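Dendeck bowl stacking - data card

Dendeck holds recordings of two-arm bowl handling, used to train and check the grasp planner in Drondatel. Maintained by Kuo-hua Lai.

Contents

3923 episodes at 16 steps per second. Each step stores wrist views, joint positions and the gripper command. 80 episodes are held out for testing.

Rim contact is labeled per arm. A fingertip just inside the top bowl, touching the inner wall, is labeled "inner" - even when the other gripper is still open.
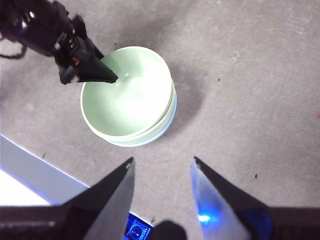
Known issues

Glare inside a bowl can throw off the depth estimate. Use the mask files in /masks, or pass --no-depth to the loader.

Episodes from January have no contact labels.

Loading

Run load.py with the path to the unpacked folder. It needs more than 14 GB of memory.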